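Folding a T-shirt (the household wiki, laundry section)

Article started by Dolores Ridgeway, mostly rewritten by me, Lucinda Ambrose. Last big edit: October 18, 2022.

Folding a T-shirt is the job of turning a washed shirt into a flat, stackable shape for a drawer, a shelf or a suitcase. I've been keeping up the laundry pages on this site for a long while now, and this is the one people write to me about the most (2,407 messages in the old inbox before we switched it off!). Everybody has a way of doing it and everybody's mother had a different way, so I'll cover the common ones and tell you which I like.

Terms used in this article

The hem is the bottom edge of the shirt, the part that hangs at your hips. The body is the big rectangle between hem and armpits. The shoulder line runs from sleeve to sleeve through the collar. A panel is whatever strip you get between two folds. "Face down" means the front of the shirt is against the table, so any print ends up on the outside when you're done. Dolores called that "belly down" in her first draft and I still hear it her way in my head.

The surface

You want something flat, smooth and a bit bigger than the shirt with its sleeves out. A bed works but it's soft, and the fabric sinks and drags with you as you go. I like a plain hard table with nothing on the part you're using, and I like it at hip height so I'm not stooping. Move your drinks and snacks to another table, please — I have learned that one with grape juice.

Lay the shirt near the front edge where you can reach it without leaning. It'll often be a rumpled heap of layers when you first put it down and that's fine, you just find the hem and work outward from there.

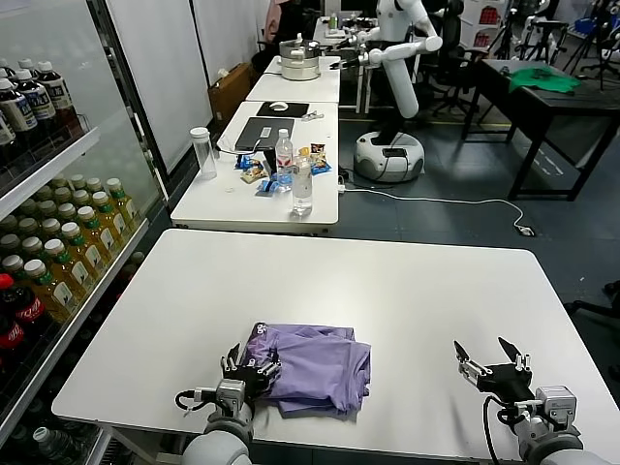

The basic fold

This is the one I grew up with and the one I'd teach a kid first.

Put the shirt face down, hem toward you, collar away. Smooth it out with the flat of your hand from the middle to the sides. Bring one side in toward the middle, sleeve and all, and lay the sleeve back along the panel so it doesn't stick out. Do the same on the other side. Now bring the hem up toward the collar, once for a shelf or twice for a drawer.

Some people go crosswise first, halving the shirt before they ever touch the sides. That gives you a wide, low rectangle, and it's quick, but the sleeves like to wander out at a corner and you have to go back and tuck them. I don't mind it for pajama shirts. For anything you'd wear to work I'd say do the sides first.

Handling the corners

Most of the neatness comes from the hem corners. Take one in each hand, low down, and pull them gently apart until the edge between them runs straight. Don't yank, especially with thin jersey, or you'll get that wavy hem that never sits right again. Once it's straight, lay it down and give it a second before you make the next fold. Little creases along the lower edge usually smooth out with one pass of the palm.

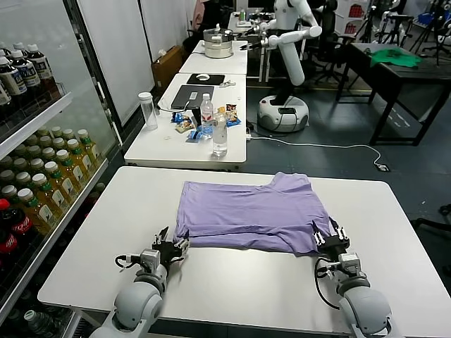 A lavender-purple T-shirt folded into a wide rectangle, held at its two lower corners. One short, sleeve-like corner is showing at the upper right.

The long-strip fold

Also called the ribbon, or (by my aunt, for reasons lost to us) the Tkachuk. The shirt is gathered lengthwise into a long strip first, and then the strip is folded or rolled from one end. It's popular with people who pack a lot, and it's what the old Rurnivdale camp packing sheet told you to do with all 10 of your shirts.

It takes some practice. The folds have to run the same way for the whole length, and one end nearly always bunches while the other fans out into a loose flap. If that happens to you, hold the bunched end still, open out the wide end, and lay it back down in line with the rest. Soft, slippery knits are the worst for this. Heavy cotton more or less behaves itself!

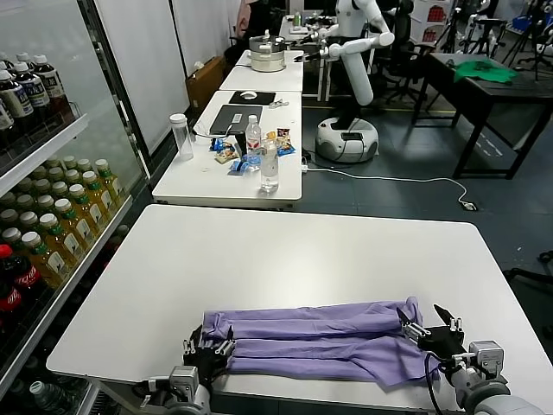
Household Wiki, Laundry Series, No. 40

Folding boards

A folding board is a hinged set of panels that you lay the shirt on and flip over one at a time. The Plorken is the one I own, the Onby is the one Dolores owned, and we argued about them for years over the phone. Mine makes a slightly narrower shirt, hers was lighter and easier to put away. Either one gives you a stack where every shirt is the same width, and if that kind of thing makes you happy (it does me) they're a nice thing to have. You can cut one from a big cardboard box and parcel tape too, and it'll last you a season or so.

Common troubles

Sleeves poking out: the side panels were brought in at an angle. Open it back up to the sides and lay them parallel.

A lump in the middle: usually the collar, folded under on itself. Reach in and flatten it.

Stack leaning over: turn every other shirt around so the thick collar ends aren't all in one place.

Shirt comes out wrinkled anyway: it sat too long in the dryer. Shake it hard twice by the shoulders before you lay it down, or put it back in with a damp washcloth for a few minutes.

Storage

Shelves take the flat rectangle, drawers do better with a smaller one stood on its edge. I counted for this page, and I got almost 325 shirts through the house in one fall, between my own, the boys' and the swim team's, and the upright ones stayed folded longest. Keep the ones you wear weekly in front.

See also: Folding a fitted sheet; Pairing socks; Suitcase packing; Ironing a collar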